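Tillia parts list, README

Small shared list of electrical enclosures and fittings. One row per part. Started in February, still patchy. 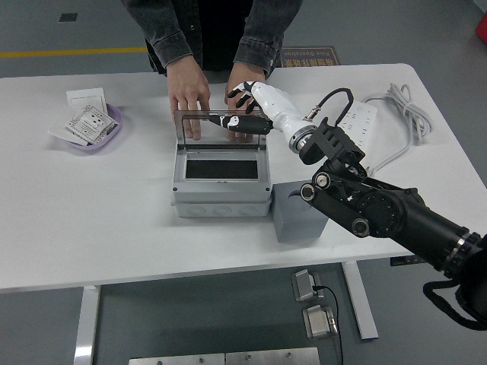
Columns: part_id, type, colour, lid (hinged / screw / none), knockouts, notes. Sizes in mm, outside measurments only. Blank = not checked, don't read it as zero.

Roughly sorted by type. 200 rows so far, 16 without a lid entry. Olga Sequeira is going through those.

Known problems
- duplicate ids in the Salgado rows, fix pending
- "grey" and "gray" both used, search for both
- knockout sizes mixed up in v2, use v3

Corrections to Siebe Hermans, pls include the part_id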